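**Billside, 2nd October.** The bottle-sorting trial at Prekeo is running again after a gripper fault stopped it cold, and the team has come out of the break with a much better machine and a great story to tell.

The two-armed cell, nicknamed Favotach by the people who run it, had completed 291 of a planned 300 pick-ups when its left gripper clamped down on a bottle and refused to let go.

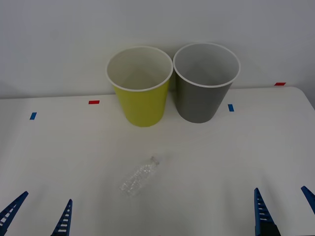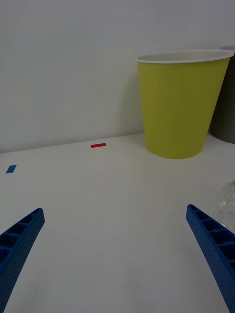 The fault was traced to a single setting in the control software. When the left arm lost contact with its controller, even for a moment, the gripper was told to hold its last grip force and keep holding it until a fresh command came through. That makes good sense for something heavy, which you never want falling on a foot. For a light, clear plastic bottle it meant a steady squeeze that no command from the operator's screen could end. The blue fingers have an open, ladder-like build and bend a little around whatever they close on, so neither one cracked, but one finger mount had to be replaced.

Chaiwat Chuensuk was at the controls and hit the emergency stop within 2 seconds. Both arms froze as they should. Then came the surprise: the stop cut power to the arms and left the gripper closed, exactly as the manual describes on a page most of the crew had skimmed. It took 9 minutes to free the bottle by hand with the cell locked out.

"I have never been so happy to find a mistake," Chuensuk said. "We got to see it with an empty bottle and paper cups! Nobody was hurt, and now we know precisely what that arm does when the line drops."

The fix came from Wannasri, the small firm that supplies the control boards. Its new software opens the fingers slowly if contact is lost while a light object is held, and sounds a tone before they move. Heavy loads still get the old hold. Prekeo has also added a release switch outside the reach of both arms, and anyone working the cell now practices with it before a first shift.

The trial was restarted from zero, so all 300 pick-ups will be done again under the new settings. Results are due in November, and the Billside workshop plans to share its fault log with other small shops that run the same boards.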